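Fendedby Small Tables

README, last touched in February

Fendedby Small Tables is a set of 2,673 photos of ordinary things on tabletops, with labels for what each thing is, how it sits, and which part of the table it occupies. The things are what you would find if you asked a household to clear a table and came back too early: fruit, bottles, sponges, mugs, a spoon that belongs in another room.

Zdislava Charvát started it to settle an argument about whether a bottle lying down should count as the same class as a bottle standing up. The argument is still open. The data set is what we have to show for it.

What's in the folder

photos/ has the pictures, sorted by table.
labels/ has one text file per picture, same base name.
names.txt is the list of object names. There are 20, and getting it down to that took longer than labeling did.
split.txt says which pictures are for training and which are for testing. 558 are for testing.
notes/ has the labelers' remarks, lightly edited for language.

The tables

Pictures are grouped by table, and each table has a name because "table_b_new_final" was causing distress. Timberg is the long one with the bad leg. Malý is the round one, which makes the word "corner" useless in its label files, so don't look for it there. Jurkero is a folding table and sags. The square brown ones share a folder called square/, where we ran out of names and enthusiasm at the same time.

We didn't sand, paint or replace any tabletop before shooting. If a surface has scuffs, the scuffs are in the data. A few models seem very interested in them.

Object names

Names are the plainest word that four labelers would all type without talking to each other first. Apple is apple, whatever color. Bottle covers anything with a neck and a cap, full or empty, and we make no claim about which. Sponge and cloth are separate names, but there is a combined name, wiper, for anything flat and folded or pinched enough that you'd have to pick it up to be sure. Valentina Domínguez fought for wiper and was right, though she has asked that we stop bringing it up at lunch.

Cups with handles are mugs. Cups without handles are cups. Bowls are bowls until they are stacked, when only the top one gets a label and the others get "stacked under." Please don't write to us about soup plates.

How a thing sits

Every labeled thing gets one of these:

upright
on its side
leaning
stacked under
held

"On its side" is used for things that have a side to be on. An apple is always upright in our labels, even when the stem points at the wall. We tried it the other way for a week and Boris Šindelář produced a page and a half on the resting orientation of pears. It is preserved in notes/ for anybody who needs it.

"Held" means something has hold of it, and it goes with the part of the table underneath, if there is any table underneath. Held things are still named as themselves. A held sponge is a sponge.

Where a thing sits

The tabletop is divided into near, middle and far, then left, center and right. All of these are from the viewer's position. The near edge is the one closer to the bottom of the picture, and it stays the near edge even when a chair on the opposite side makes a strong case. If a thing straddles two parts, the labeler picks the part holding its base. If the thing is a spoon, the labeler picks the bowl of the spoon and moves on with their life.

Two pictures from square/:
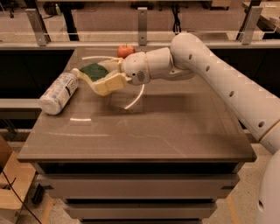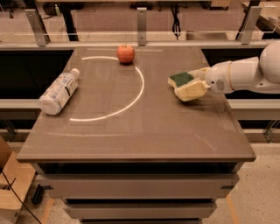

Both pictures: apple (upright, far), bottle (on its side, left), and one held item.

The bottle is the useful part of the pair. Its cap points toward the lower left in the first picture and up and to the right in the second, and the label is the same both times: bottle, on its side, left. Direction is not recorded. If your work depends on which way a cap points, you will need to add that yourself, and Janka Havlíček would like a copy when you do.

The held item is wiper in the first picture, where all you get is something flat, dark green and leaf-shaped. In the second there is yellow as well as green and it goes down as sponge. Yes, that gives you two names from one table. We label what each picture shows and do not carry knowledge over from its neighbors, a rule that has ended several friendships on a temporary basis.

The apple in the first picture is partly hidden. Partly hidden things get a full label plus the word "part" at the end of the line. How hidden is too hidden? If the labeler can name it in the time it takes to say the name, it goes in. That is the whole test, and we have not found a better one.

What a label line looks like

apple, upright, far center, part
bottle, on its side, middle left
mug, leaning, near right

Commas only. There was a semicolon period. Files from it have been converted, but if your loader chokes on something in the Timberg folder, check there first.

What isn't labeled

Crumbs. Shadows. Reflections, even nice ones. Printing on packages, including when it can be read. Chairs, floors, walls and whatever is going on behind the table. The table itself has no label beyond its folder.

Known problems

Apples are overrepresented. They were cheap, they kept well, and they looked good against brown. Someone training on this set will end up with a model that believes in apples.

Clear bottles are hard. The tabletop shows through them, and early label files sometimes placed the bottle wherever its paper label happened to be. Zuzana Mikuš went back through those and fixed the ones she found. She does not say she found all of them.

Far right is thin. Things tended to be put down on the left, and by the time we noticed, the tables had gone back to being used for dinner.

Round table positions are approximate in spirit. See Malý.

Using it

Free for research and teaching. If you publish, name the set and say which version of names.txt you used, especially if you used the one with "beaker" in it. Please don't merge sponge and cloth into wiper and then report that wiper is easy.

Corrections

Send the file name, the line as it is, and the line as you think it should be. One correction per line of the message, please. Zdislava reads them in the evening, after eight, and answers the short ones first. Opinions on whether a lying-down bottle deserves its own class go to Boris.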